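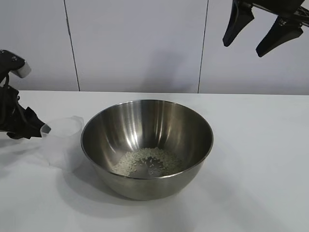 Trurham Home Economics Society — Visits Section

Visit to the Wanyama rice mill, 2022-03-23

The society's spring visit was to the Wanyama mill, on the flat ground east of Trurham where the old railroad yard used to be. The mill cleans and packs rice for stores and school kitchens in the county. We had asked to come last year, but the packing line was being replaced and the visit was put off.

The bus left the library parking lot at 8 and the drive took a little longer than planned because of road work at the river bridge. Parking at the mill is on gravel. Members who use a cane or a walker should know that the path from the gravel to the front door slopes, and there is a handrail on one side only.

We were given hairnets and ear plugs in the front office and asked to take off rings and watches. The ear plugs are needed. The hulling room is loud enough that our guide did all the talking in the corridor first and then just pointed.

Rough rice comes in by truck and is tested for moisture before it is unloaded. From there it goes over a set of shaking screens that take out straw, stones, and dirt. The hulls are removed between two rubber rollers turning at different speeds. What comes out at that stage is brown rice, and part of it is packed as it is. The rest goes on to the whitening machines, where the bran is rubbed off. The bran is sold for animal feed.

Several of us were most interested in the grading. Whole grains and broken grains are separated in long turning cylinders with small pockets on the inside. The broken rice is not thrown away. It goes to a brewery and to a company that makes baby cereal, and the mill store sells it in 5-pound bags. One member has used it for rice pudding for years and says it thickens faster than whole grain. 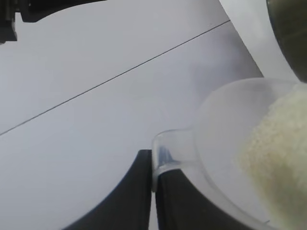
The packing hall is newer and a good deal quieter. The line there is a Trekon, put in last May, and it fills 60 bags a minute when it is running at full speed. It was running slower for our visit — they were changing over from one bag size to another. The bags are weighed again after sealing, and any that are light get pushed off to the side and opened.

Lunch was in the staff canteen. There was a choice of chicken and rice or a vegetable pilaf, with coffee. The pilaf was good but ran out before the last table was served.

After lunch we had a short talk on storage. White rice keeps well in a closed container in a cool cupboard. Brown rice still has its oil and should be bought in smaller amounts or kept in the refrigerator. The mill's own leaflet on this, printed under its Sullitix store label, is available from the section on request.

The store takes cards. Jasmine and medium grain were in stock, but the long grain in large bags had sold out.

The mill can take groups of up to 80, with two guides. Closed shoes are required and sandals will be turned away at the door. Members who paid for the visit and could not come should write to the section for a refund of the lunch portion.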